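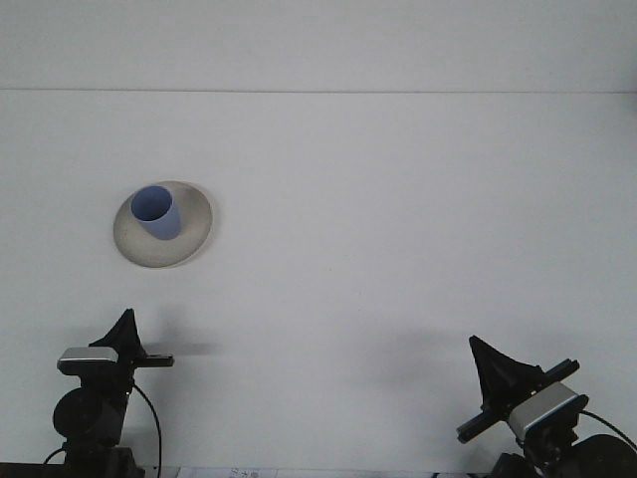
Akari Wróbel

Report on the open day visit to Grilteo, Stallau
Course: Introduction to Automation
Submitted October 27, 2019

1. Purpose of the visit

Our section of 17 students attended the open day at Grilteo in Stallau. The assignment was to watch one automated or semi-automated task, describe the equipment, and comment on how the task was organized. I chose the tabletop handling station in Lab 2. The other stations (conveyor sorting and the paint booth) are covered in the reports of my classmates.

2. Equipment

The station has two black robot arms at the front corners of a white table. Each arm ends in a gripper, and the grippers have pointed black fingers. The cables run along the outside of the arms in loose loops, which leaves slack for the wrist to turn. The work objects were a small blue cup and a round beige plate.

The staff gave the payload of each arm as low and did not go into detail. The control software runs on a single workstation, and positions can be stored and called up by name.

3. The task

The task was to move the cup between the plate and the open table. It was repeated with the cup in different starting positions. Between runs an operator reset the objects by hand and entered a run number. We were told that 23 runs were planned for the day. I stayed for part of the morning session and did not see all of them.

A cup is harder to handle than a block. A grip on the side wall allows it to be set down upright without regrasping. With the cup lying across the fingers, the wrist has to rotate before release or the cup will land on its side.
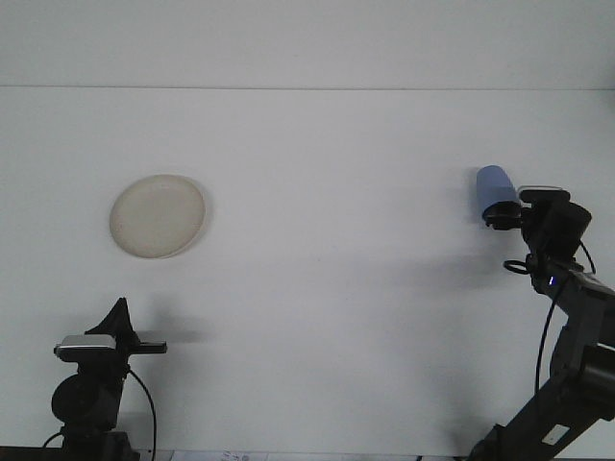
Figure 2. Blue cup held on its side in the right gripper, plate on the table at left.

The approach to the cup was slower than the travel across the table. According to the operator, the speed limit near an object is a separate setting and is usually the first thing changed when a new object is introduced. The value used on the day was not posted at the station, so I cannot report it.

4. Layout of the work area

Both objects were kept well inside the edges of the table, with a wide gap between the arms. The white surface gives good contrast with the blue cup. Contrast is weaker for the plate, whose rim is close in tone to the table. I asked whether a darker plate would be easier to locate. The answer was that it had been tried in March and that the change had little effect on 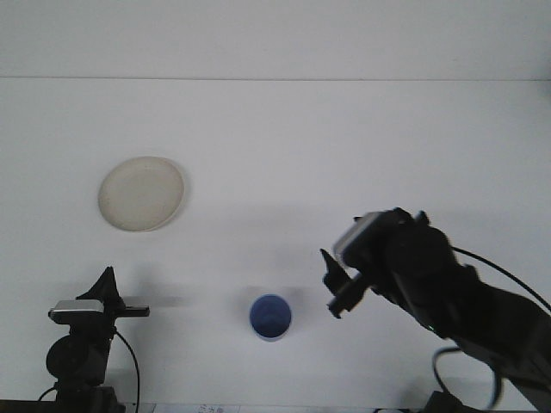 the number of failed grasps, so the lighter plate stayed in use. Shadows from the arms were considered a larger problem, and the lamps had been moved further apart to soften them.

5. Data

Grilteo keeps a log of every run, including failed ones. The log held 3000 entries at the time of the visit. Failures are marked with a short code for the stage at which they occurred: approach, grip, travel or release. We were not given a copy, so no failure rate is calculated in this report.

6. Comments

The resets took up a noticeable share of the session. A marked grid on the table would make the starting positions easier to repeat, although the lines could interfere with locating the objects. For a follow-up visit I would ask to time the reset and the arm motion separately.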